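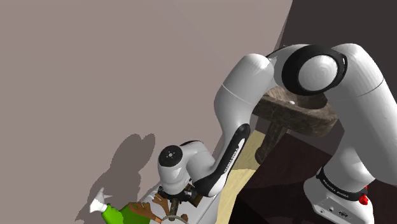 Hüsnü Aksoy told me on my last thread that I should quit messing with the gripper and go look at my timestep first, and that if I couldn't say what mine was set to then I had no business blaming the fingers. Fair enough! So I looked. Physics is stepping at 100 a second, which is whatever the default was when I started this in January, and I've never touched it.

So here I am again, new thread, same headache. I'm building the pick-and-tidy setup in simulation first, before any of us at Drimdale (it's a shared shop, we pay by the month) lets a real arm near the good bench. The arm itself is fine. It reaches, it folds up, it doesn't hit itself. The trouble starts when the gripper closes on anything small. Big stuff like the green spray bottle behaves okay, but the little things buzz between the fingers for a bit and then shoot off the board like a watermelon seed. 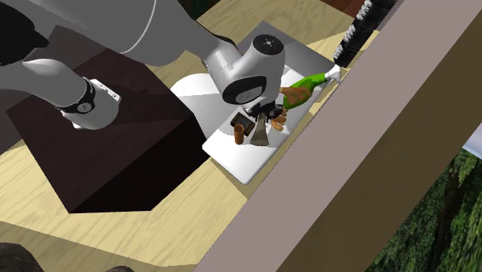

I've already tried turning the friction way up, which made it worse, and turning grip force down, which just means it drops things. All the small props are free models I grabbed off two different sites, and I haven't checked any of them for weight or collision shape or anything like that. The scene file is 636 lines now and I'm scared of it, to be truthful. Is it really the timestep, or do I have to go through every prop by hand? I'd love to hear from anyone who has done this at home on a normal computer – mine already sounds like a hair dryer.

posted by shopratDrimdale

It's both, sorry. Start with the props though, it's less work than you think. Turn on the collision shape view (most simulators have one somewhere in the debug menu) and look at what the gripper is touching. Free models very often come with one shape shrink-wrapped around the whole thing, so anything with a hook or a fork in it has invisible skin stretched across the gap, and your fingers close on the skin. For the small ones I delete what came with the model and put in a plain box or cylinder. Ugly and it works.

Then weights. I had a cup once that had been given no mass at all, and the simulator filled one in from its volume. It weighed more than the arm could lift. Type in a real number off a kitchen scale.

After that, yes, make the step smaller. Halve it and see if the buzzing changes. If it does, halve it again. I've gone up to five times finer than where I started and it was slow but it held. Put friction back where it was before you do any of this or you won't know what fixed what.

posted by Cetier

save a copy of the file before you touch it. I didn't

posted by bench_goblin

Had the same thing, I reinstalled and it went away. Might have been a different version, I don't remember. Also try closing the fingers slower?

posted by Ammann_fan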